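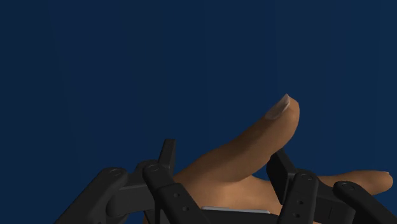
Unit 9: Anatomy for Figure Drawing, the Arm

Course handout, Foundation Drawing. Instructor: Jarmila Šimko. Bring this to both studio sessions in September.

Reading before class: the shoulder and elbow chapters in the course packet. Skip the section on muscle insertions for now. We come back to it with the leg.

The three joints

Shoulder. A ball and socket. The upper arm can swing in nearly every direction, and the shoulder blade slides along the ribs when the arm goes above the head. If you raise the arm and leave the shoulder where it was, the drawing looks wrong.

Elbow. Mostly a hinge. It bends and straightens. On a bent arm, find the bony point at the back first and work outward from there.

Forearm and wrist. The two forearm bones are the radius and the ulna. With the palm up they lie side by side. Turn the palm down and the radius crosses over the ulna. The turn happens along the forearm, so the whole shape changes, and a palm-down forearm looks more even in width than a palm-up one.

Block-in method

1. Draw one line for the upper arm and one for the forearm. Check the angle between them with a pencil held at arm's length.
2. Mark the joints as small circles.
3. Put a simple tube around each line. Taper the forearm toward the wrist.
4. Add the hand as a mitten. No fingers yet.
5. Only now look at the outline. 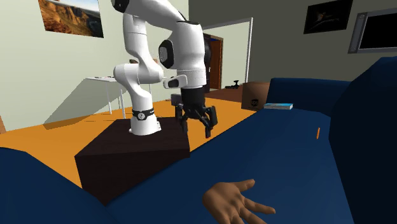 Students often start with the outline and end up with an arm that bends like a hose. Thinking of the limb as solid parts helps. A white arm with a thick section sloping down from the bend, then a big cylinder turned downward at the wrist, is easy to block in because each part changes direction at a clear place. Look for the same places on the model, even when skin and muscle soften them. Salma Tawfik's charcoal studies, pinned by the sink, show the tubes left visible under the shading.

Homework

Fill 24 small boxes with arm poses, two minutes each, no erasing. At least half should show a bent elbow. Draw from your own arm in a mirror or from a friend. Hand them in to Magdy Younis at the studio desk, with your name on the back.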